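Skip to notes

November, second entry, started just after 9

Picking up the lockfile work on Varnon. The internal registry mirror has been serving two copies of one of our helper packages since the rebuild, ours and one pulled through from the public index with the same name and a higher version number. The public one is a placeholder with an empty setup script, so no harm done as far as I can tell, but the resolver preferred it on every fresh install. That is the part to fix.

Checked what resolves from where. Varnon pulls in 1361 packages once all the transitive ones are counted. 1038 have a hash pinned in the lockfile. The rest come in through the old build image, which still installs by name and version range. Elbridge does the same thing on a smaller scale.

Steps so far:

- Turned off fall-through to the public index for anything with our prefix. Had to do it in two places, the mirror config and the build image, because the image carries its own copy of the config.
- Cleared the mirror cache. Took about 40 minutes, longer than it should. The disk on that host is slow.
- Rebuilt Varnon from clean. Failed on a missing package, as expected. Ours was only ever published to the staging side.
- Published it to the main side, rebuilt, passed.
- Compared the new lockfile against the old by hand for the packages with our prefix. Only the one changed.

11.20. Elbridge rebuild fails with a certificate error that looks unrelated. Its image has an old root bundle. Updated the bundle and it got further, then stopped on a checksum mismatch for Dradach. The Dradach archive had been repacked at some point without a version bump, so the pinned hash is for a file we no longer have. Unpacked both and compared: same source, different timestamps. Pinned the new hash and wrote the old one in the commit message.

Please don't repack archives under the same version. If it has to be done, bump the last digit.

Token rotation. The publish token for the mirror was readable by every build job. Replaced with one token per project, expiring after 30 days. Lumanlan still uses the old shared one - its deploy script reads it from a fixed path and I haven't changed that yet. The old token stays live until then, so this is only half done.

Table, three views:
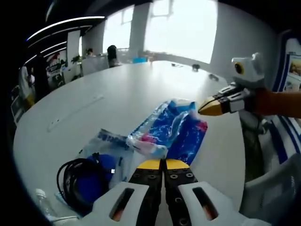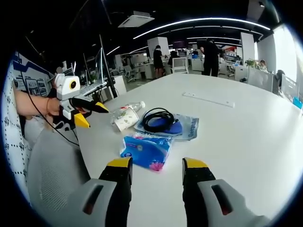
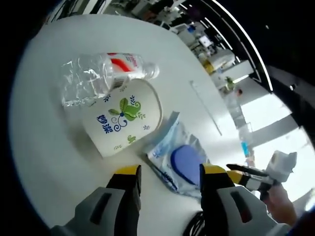 Afternoon. Wrote a small check that lists any package with our prefix whose source is not the mirror, and fails the build if it finds one. Ran it over Varnon and Elbridge, both clean. Tested it by putting the public placeholder back into a scratch lockfile, and it caught it. It does not look inside vendored folders. Lumanlan has one of those.

Still to do:

- Lumanlan deploy script, then revoke the shared token
- Move the unpinned Varnon packages out of the build image
- Ask the public index whether we can claim our prefix, or at least the one name
- Delete the second copy of the mirror config from the image so there is one place to edit

Left the mirror logs at the verbose setting overnight. Turn them down in the morning before the disk fills.

We use cookies to remember your display settings. Accept / Manage

Workshop notes - contact the build desk - Back to top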